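Cuando en Clenevik montaron los dos brazos, Arnel Sarmiento llevaba 14 años preparando muestras en la misma mesa, y le pidieron – con mucha amabilidad, eso sí – que les enseñara lo que sabían sus manos. Él, que a sus hijos les había enseñado a nadar y a freír pescado, se sentó junto a las máquinas como quien acompaña a un sobrino en su primer día.

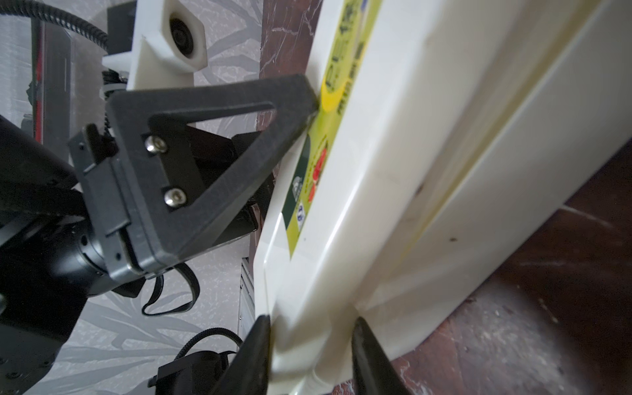

Panya opinaba que aquello era como regalar el oficio, y que en Betbridge, después de enseñar tanto, habían quedado cuatro en el turno de tarde. Arnel la escuchó hasta el final, porque la quería bien, y le sirvió café.

– Apriete menos – le murmuró luego a la pinza, tratándola de usted.

Y siguió allí hasta la hora de salir, con las manos quietas sobre las rodillas, sin saber dónde ponerlas.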